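# Chapter 4: Teaching Two Arms to Fold

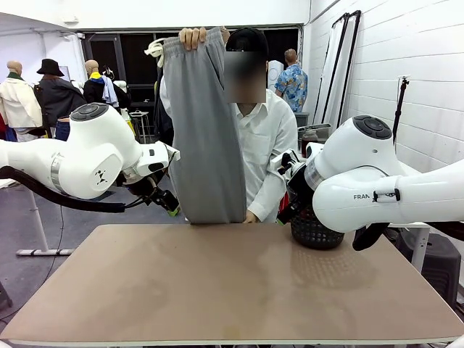

My first plan for a folding robot had one arm in it, and I spent most of a winter learning why it should have had two. Cloth is floppy. Pick it up at one corner and the rest does whatever it likes, and no amount of clever code will flatten a sleeve you aren't holding. So the build in this chapter uses a pair of arms reaching in from either side of one big table, with the cloth going in the space between the grippers. Start with something like those grey sweatpants, by the way, and leave your dress shirts in the closet! Fleece is thick, it has a waistband you can grab, and it hides a lot of sloppy driving. Look at the drawstring, though, curling off the top of the waistband. A loose string will find its way into a fingertip sooner or later, so I tuck mine inside before I run anything.

We're going to set up the table before we touch any software. I know, I know — you want to see something move. My shop partner, Aoife Duggan, wanted that too, and she had both arms bolted down and waving before we'd worked out how far apart they should be. We took them off again the next evening.

## 4.1 Where the arms go

Bring the arms in from the two ends and stand at the long side yourself. Each gripper should reach a bit past the middle of the table with its elbow still bent. If an arm has to go out straight to get there, slide its base closer. Straight arms are weak arms, and they get jerky near the end of their travel.

On our bench in the Sheehan Street shop (that's the one I keep calling "the Otel bench," after the old sign painted on the door) the gap between open grippers at rest is 48 centimeters. Yours will be different. Write it on a piece of tape and stick it to the table leg, as you'll need it again in section 4.3.

## 4.2 Cables, the boring part

Let the cable run along the underside of each arm and leave slack at every joint. Then move the arm by hand, with the power off, through every pose you can think of. I do this 23 times per arm, a number I picked on a bad day and have stuck with ever since. Watch the wrist the most — that's where my first cable wore through.

Done? Good. Grab a tape measure and a marker, and we'll lay out the pickup area.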